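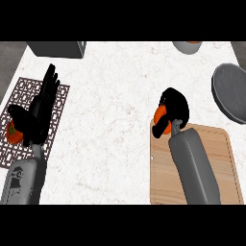 I've been using the Fosen countertop sealer for long enough now that I think I can give it a fair review, and the short version is that I like it a lot but I'd never buy the little bottle again. Stone counters are one of those things I wanted for years and then got a bit scared of once I had them. White marble like this, with the beige and light brown veining wandering all over it, is so pretty and so quick to soak up anything you spill on it. Lemon juice, red wine, coffee, you name it! My sister-in-law has dark granite and never thinks about any of it, lucky her.

So, the sealer. It comes in a spray bottle or a bigger refill jug. The spray bottle has a trigger that felt cheap from day one, and mine started dribbling down my wrist before I'd finished the first coat. I ended up pouring the stuff onto a folded cotton rag and wiping it on that way, and that worked much better anyway (less waste, and no mist drifting onto the toaster). You leave it for 10 minutes, then buff it off with a dry cloth. Don't wander off and fold laundry like I did on my first go. The leftover sealer dried into a cloudy film behind the sink and I had to put on more sealer to loosen it and then rub like crazy. My arm was sore the next day.

The label says 2 coats. I did those in February, the second one the evening after the first, and left everything off the counter overnight both times. The smell is pretty mild, a bit like nail polish in another room. I opened the window over the sink and it was gone by breakfast.

Does it work? I do the water test, where you put a few drops down, go do something else for a while and come back to see if the stone has gone dark. Before sealing, it went dark almost right away. After two coats the drops just sat there in fat little beads, and they were still doing that in early summer. By the middle of August the spot next to the stove was starting to darken again, so I gave that area another coat and it's been fine. The rest of the kitchen didn't need it yet.

One thing I wish the bottle said in bigger letters: sealer helps with stains but it won't save you from etching. Acid takes the polish off marble whether it's sealed or not. I left half a cut lime face down while I was making guacamole, and now there's a dull ring I can see every time the light comes in low. That's my fault and I didn't knock off any stars for it, but if you're hoping for a magic shield, this isn't one.

Before this I used the Hiser paste, which you scoop out of a tub with a sponge. It gave a nicer shine, I'll admit, but it took forever to buff and it left white crumbs in the seam by the backsplash that I was picking out with a toothpick for a week. The Fosen is so much easier that I don't put it off.

I bought mine at the tile shop in Trarville, and they had the refill jug sitting right next to the spray for not much more money. Get the jug. Keep a couple of old T-shirts handy, do a small patch at a time, and try it in a corner first if your stone is a dark color, as I've only used it on white.

Four stars from me, and it would be five with a decent trigger.

Posted Sep 2, 2021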